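Rilico Gallery: The Two-Arm Bench
Fukley Workshop — Projects — Rilico — Gallery
Posted April 12, 2023

Rilico is our set of recorded examples for small-parts work with two arms. An operator drives the arms by hand through a task, the bench records it, and the recording goes into the set. The notes on this page cover how the bench is used and what we keep.

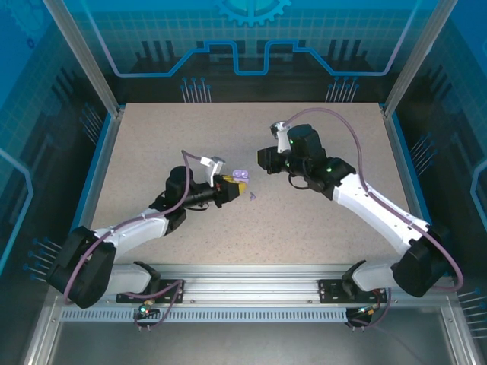 Two-arm tasks are harder to record than we planned for, and most of the trouble is timing. The operator has to bring both hands to the same spot without one crowding the other, and has to do it in a way that looks the same to the policy from one attempt to the next. We ask for a short pause before any contact between the two sides. The small yellow piece is in the left gripper, with the lavender one right up against it, and the right gripper is over the table holding nothing. Positions like this one matter to us because the next movement can go several ways, and we want examples of all of them. If every recording had the right arm come in along one path, the policy would learn that path and fail when the piece was turned a little.

The bench
Both arms sit on one aluminum rail across the front. We started with separate clamps and had to redo the calibration whenever somebody leaned on the table. On a shared rail the distance between the bases stays fixed, and one calibration usually lasts the week.

Cables
The purple cables loop high over the arms. They need slack at the wrist or they pull at full reach, and a pull shows up in the recording as a small twitch. We check the loops at the start of each session and again after the break.

The backdrop
The walls around the table are printed with blue circuit artwork. Plain gray would be easier for the model. We left the print up for this part of the set and will swap it for other panels later, so that the policy does not come to depend on one background.

Small pieces
The parts are small and light, and they come in colors that are easy to tell apart on the beige tabletop. Light parts slide when a finger brushes them. We thought of this as a nuisance at first and put a rubber sheet under them, then took the sheet away after a week. A policy that has only seen parts stay put does badly when one moves.

Starting positions
Before each episode the operator draws a card from a deck. The card gives a zone for each piece and a facing direction. Operators left to choose for themselves put the pieces in the same comfortable places, mostly left of center, and the first batch shows it. Cards go back in the deck only when the whole deck has been used.

Driving the arms
Each arm follows a smaller one moved by hand. There is a slight delay, and new operators tend to overshoot and then correct. We let them practice for a full session with recording off. After that their motion is smooth enough to keep, although you can still tell one operator from another by looking at the joint plots.

What gets recorded
Joint positions for both arms, gripper opening, the two wrist views and the fixed view. Commands and measured positions are stored separately. The earliest recordings had only the measured positions, and those have been pulled out of the set — they could not be matched with what the operator was asking the arm to do.

Wrist views
The angled bracket on the right gripper holds the wrist view in line with the jaws. A bracket that has been bumped by a few degrees is hard to notice by eye, so we compare against a reference shot of the calibration square every morning. Sessions recorded with a bumped bracket are marked and kept in their own folder.

Drops
A dropped piece does not end an episode. If the operator can reach it and pick it up again, the recording goes on and gets the label "recovered." If it leaves the table, the episode is stopped and labeled "lost." Recovered episodes are some of the most useful ones we have. Early policies trained on clean runs only would close on air and carry on with the rest of the task as if the part were there.

Labels
Labels are added the same day by a second operator, never the one who drove the arms. Each episode gets a task name, a result and a start and end mark for every grasp. A comment line is optional. Common comments are "slow approach," "regrasped twice" and "card read wrong."

Counts so far
The first block ran through November and came to 1,289 episodes. Three had broken timestamps and were removed, leaving 1,286. Of these, 126 are held back for checking and are not used in training. The target for the full set is 3,000 episodes, with the later ones weighted toward handovers and regrasps.

Storage
Recordings are written to a local drive first and copied to Abugri, our file server, at the end of the day. We tried writing straight to the server and lost frames whenever the building network was busy. The copy job compares file sizes and checksums before anything is cleared from the local drive.

Umar
Umar is the training and replay tool we use with the set. It loads an episode, plots both arms on one time line and lets you scrub through the views together. Replay on the real bench is also possible, at half speed, with someone at the stop button. A replayed episode almost never lines up with the parts perfectly, but it is a quick way to find a slipped joint or a bad zero.

Lighting
The overhead lights stay on for every session and the blinds stay down. We plan a second block with the blinds open and a third with a desk lamp moved between episodes. Mixing these in too early made it hard to say what was causing a failure.

Session length
Forty minutes, then a break. The grasps get sloppy after that, and the number of recovered episodes climbs in a way that tells you more about the operator than the task. Two operators trade places through the day, one driving and one labeling.

End of day
Arms go to the rest position before power is cut. Parts are wiped, sorted by color and put back in the tray, and any piece with a worn edge is replaced with a fresh print. Worn pieces are saved in a separate tray, and we bring them back for one session a month.

Next up
A third object for the handover tasks, a wider set of start cards, and new wall panels. More photos will be added to this gallery when the second block begins.

Also in Projects
Rilico: task list and card deck
Rilico: labeling guide
Umar: setup notes
Abugri: backup schedule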